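Storage Boxes for a Shared Work Table
Student project report, Clallora course in product design
Jul 25, 2019

1. Introduction

The task of our project was to plan a small storage system for one large table which is used by several student groups. The table stands in the Ristard workshop. The students who work there complained that small things get lost and that the surface is never free when they need it. Our group wanted to find out which things should stay on the table, and what kind of box they should be kept in.

We first made a survey with the users of the workshop. We sent out 94 forms and received 61 of them back. Most answers said the same: the table itself is good, but it has no fixed place for anything.

2. The table

The top is large, brown and matte. We liked this surface, as light from the ceiling does not disturb the eyes very much. It has faint scuffs, and small white specks can be noticed on it.
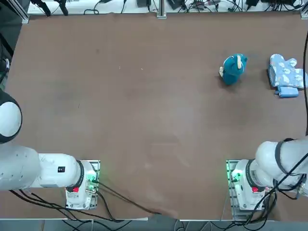 Before we made any drawings, we agreed that the middle of the table must remain free. Therefore all our proposals use only the outer parts, and the near side was excluded too, so that people can come close with their chair. We also decided not to drill any holes in the top.

3. The containers

In the first version, which we named Puvow, we used closed cardboard boxes with paper labels. It was cheap, but the users had to open many boxes until they found the right one. After two weeks most of the labels were ignored.

For the second version, named Liyanage, we changed to clear plastic, so that the content can be recognized from the side. The height was a difficult question. We chose 169 mm for the inside, and a wider model of 274 mm was drawn but not built. A container which stands upright needs little area, but it falls more easily when somebody reaches over it. 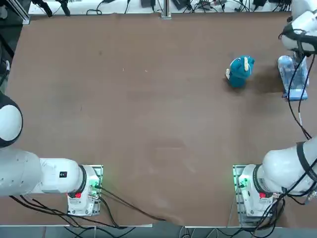

Figure 2. Clear plastic container with blue base, standing upright on the table.

The blue color was preferred by the users in the survey. One group asked for a different color for every group, and we will try this in August if the material can be ordered in time.

4. Soft objects

Not all things on the list were hard. We also had to think about soft objects, for which a narrow container is not practical. Our test object was a small plush toy with a round teal-blue body, a lighter blue face and a little white horn on the head. Its two short feet are white. A soft thing like this can be pressed into a small box, but we did not want a solution where it must be pressed. For this reason we propose an open tray with a low border for the soft objects.

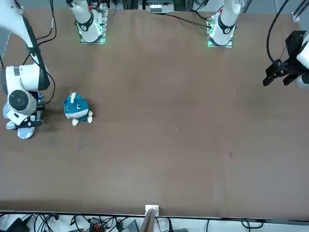
5. Open points

The tray is not built yet. We have only a paper model, and its corners are too weak. The lid of the clear container should be discussed again, as some users want it and others said that they would leave it open all the time. The labels for the second version are also missing, and we have to decide if they are placed on the side or on the base.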